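Head camera re-aim and wrist zero on the two-arm unit

2/14/23

Filed under: maintenance, calibration

I said in the July post that I would write up the head camera procedure the next time I had to do it. The next time came last week. The unit had been reaching short on low targets, and the error got worse the closer the target was to the floor. High targets were fine. That pattern nearly always means pitch on the head mount, so I started there and left the arms alone until the camera was sorted out.

Background for anyone who came in from a search. The unit has two arms, a two-motor neck, and a single camera at the head that everything else is referenced to. The arms are stock. The neck bracket is a Lavix part with slotted holes, and the slots are the root of most of my trouble. The control software is Genatbridge. I run it in a back room in Vidthorpe on carpet, with furniture for targets.

Symptoms

Commanded reach to a point on a high shelf: fingertips land where they should. Commanded reach to a point near the floor: fingertips stop 7 mm short, both arms, same direction. When both arms miss by the same amount in the same direction, suspect whatever they share. In this case they share the camera and the base frame. The base frame was checked with a straightedge and was fine.

The Genatbridge log also had fault 302 in it. That is the neck pitch encoder disagreeing with its stored home position at power-up. It is a warning and does not stop the arms, so it is easy to scroll past. I had scrolled past it.

Checking the bracket

Power down at the main switch and wait for the neck to settle onto its rest. Do not hold the head up by the camera. Take off the rear cover (four screws, two lengths, the longer ones go at the bottom) and look at the two pitch screws on the bracket. Mine had a paint line across each head from the last service. On the left screw the line no longer met the line on the bracket. On the right one it did.

So the bracket had turned a little around the right screw. I loosened both, pushed the bracket up against the top of its slots, and tightened them alternately, a quarter turn each. The Lavix sheet tells you to set the bracket in the middle of the slots. I don't do that any more. The middle of a slot is a place you find by eye, and the top is a hard stop that you can find again with the cover half on. The cost is a small fixed pitch offset, which goes into the config file one time and stays there.

Threadlocker: medium, one drop, on clean threads. The last person to service this bracket used none. That was me.

Resetting home

With the cover back on, power up and let the neck find its rest. In Genatbridge, open the joint page, pick neck pitch, and clear the stored home before you write the new one. If you write over the old value without clearing it, the software keeps the old one as a fallback and will go back to it after a hard stop. I lost most of an evening to this last year.

The raw encoder count at rest was 879 after the fix. Write that number down on paper. Mine is on tape inside the rear cover, under the previous ones. Cycle the power and read it again. If the second reading differs from the first by more than 2 counts, the bracket is still moving or the coupler on the motor shaft is slipping, and there is no point in going on until you know which.

Fault 302 was gone after the power cycle.

Wrist zero

A camera fix shifts every reach, so I redo the wrist zero afterward even if the wrists themselves have not been touched. The order matters. Shoulder and elbow first, then wrist, then fingers. If you zero the fingers first, the wrist routine swings them through their range and you get to do them again.

The wrist routine needs a clear space in front of the unit. Fold the arms, start the routine, and keep a hand on the stop button. It rolls each wrist to both ends, finds the middle, and stores it. I run it left, then right, then left again. The second left value should match the first. If it doesn't, look at the cable loop at the forearm. A loop that is too tight pulls on the wrist near the end of its travel and shifts the end point.

Finger zero is short. Open both hands all the way, clear the load reading, close them on nothing, open again. If one finger lags the others, clean it before you blame the motor. Carpet fiber gets into the joints. A stiff dry brush takes care of most of it. No oil. Oil and carpet fiber make felt.

Checking with real targets

The printed dot board is good for numbers, but I finish with soft objects on a real shelf. A dot board does not tell you that a fingertip is going to rub on the front edge of a plank. Slippers are good for this. They have an opening that faces one way, they are light, and the chunky kind holds its shape.

The test is to bring both hands down low in front of the shelf, open, and look at where the head camera puts them relative to the bottom tier. Each hand should come up in line with the pair it has been assigned.

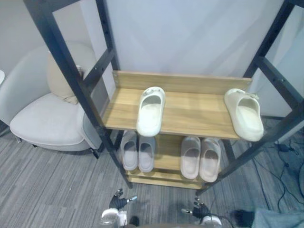

Head camera view, both grippers open and low, roughly in line with the two pairs on the lower tier.

I look at the lower tier first. It is the hard one, because the upper board throws shadow on it and the pale slippers lose contrast at the back. If the detector picks up the openings there, it will pick them up on the upper board as well. The black uprights of the rack are useful in their own way. They are dark, straight and high contrast, and they give the pitch estimate something to hold on to. Against a plain wall with no rack the estimate wanders.

From the low position I command a slow approach on one hand at a time and stop it by hand before contact. Then the same again with the neck pitched down a few degrees. The reach point should not move when the neck does. If it moves, the home value is wrong, and you go back to the encoder page.

After the reset the reach point held in both neck positions and the short reach on low targets was gone on both arms.

Things I would change

The paint line should go on the side of the screw head as well as the top. You could then check it with a mirror and leave the cover on.

The warning for 302 should be louder. I have changed my startup script so that it stops and waits for a key press when that code is in the log. It is a two-line change and I can post it if anyone wants it.

The Lavix bracket could be replaced with one that has round holes and a shim. I have a drawing for it. The shop I use, Đàm, will cut one in steel, and I am waiting on a price. If it comes in too high I will pin the current bracket through the slot and be done with it.

Interval

I had the bracket check down as yearly. It is now every time the rear cover comes off for any reason, plus once after the unit has been moved to another room. The wrist zero stays where it was, after any camera work and after any hard stop.

Next post is the forearm cable loop, with lengths.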